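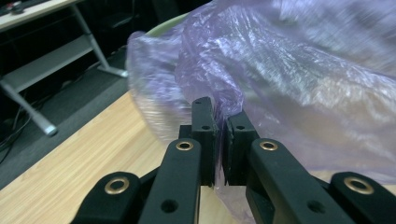 Nollport Packing and Bagging Fair: a visit

The Fetbridge bus drops you at the wrong end of Nollport, by the old fish market, and the walk to the hall takes you past three places selling coffee and one selling hats. I bought a coffee. Admission to the fair was $2, collected in a bucket, and for that you got a map, a pencil and a paper wristband in a shade of orange that made everyone look recently discharged.

I should say why a grown woman goes to a fair about bags. I run a small yarn and fabric store, and a depressing share of my working life is spent putting soft things into thin plastic and getting them out again. My supplier had been promising for a year that I would "see the light" in Nollport. I saw a great many lights, most of them fluorescent.

The hall is one long room with a low ceiling and a floor that hums slightly near the loading doors. The organizers had divided it into streets, with names, and then put the street signs behind the exhibitors' banners. I found Film Street by accident while looking for the restroom.

Film Street was the best part. The Wustell stand had rolls of plastic film in every color I knew and several I'd have sent back: a mustard, a swampy green, a pink like stomach medicine. The translucent ones were on a rack by themselves, and people kept stopping to hold a corner up to the lights, me included. Tint does odd things to whatever's inside. A gray scarf in a purple bag looks expensive. The same scarf in the green bag looks like evidence.

The man on the stand let me handle everything and talked the whole time about slip, which is the trade word for how easily one layer slides over another. Too much and your stack of bags ends up on the floor. Too little and you're standing at the counter licking your thumb while a customer watches. I have been on the wrong end of both. He had a bag he considered perfect and he passed it to me the way people pass you a baby. It was very nice. It opened on the first try. I asked the price and gave it back.

Nowicki had the stand across the way, all folding. They make tables and boards for folding garments before they're bagged, and they were running a contest: fold a shirt, bag it, fold the top over, tape it down. A teenager in a school sweatshirt did it so fast that the woman in charge asked him to do it again, in case there had been some kind of mistake. There hadn't. I came in at 60 seconds, and my shirt looked as if someone had slept in it. I was given a sticker.

The one talk I sat through was by Tülin Baysal, on opening bags, and I went in prepared to be bored. She spent over half of it on the first half inch. Her point was that a bag of thin film is really two sheets that would like to stay together, and that most of us attack it in the middle, where it's least willing. Go for the corner, she said, pinch a fold, roll it between the fingers, and let the fold do the separating. Then she made the entire room do it. Picture 220 adults in folding chairs, rubbing the corners of free plastic bags in silence. It sounded like rain on a tent. A man in my row never got his open and left with it in his pocket, looking thoughtful.

She took questions after that. Somebody asked about static, and she said to run a humidifier in winter and stop wearing fleece. Somebody else asked about paper bags instead, and the temperature in the room dropped a little. She answered that one properly, I thought: paper for anything dry that sells fast, film for anything that sits on a shelf and can catch dust. Several people from Film Street wrote this down, or at least the second half.

Lunch was a cheese roll, sealed in a wrapper I could not get into. I pinched the corner. I rolled the fold. I used my teeth in the end, next to a display about easy-open packaging.

The afternoon thinned out. Zipper Row was mostly zippers. There was a stand where you could guess the number of twist ties in a jar, and I put down 707 because it was the last bus I'd been on. They said they'd write to the winner in November, and I haven't heard a word, so I assume it went to someone with a system.

I came home with a folding board from Nowicki, which I like a lot, and a bundle of sample bags in purple, which I've been using up on the sock yarn. Customers have asked for more of them. I've written to Wustell about the price, and they've sent me a catalog, in a bag, heat-sealed on all four sides.

Getting there: take the Fetbridge bus to the last stop and follow the hats. Bring your own lunch. The coat check closes before the hall does, so hang on to your coat if you plan to stay for the final talk.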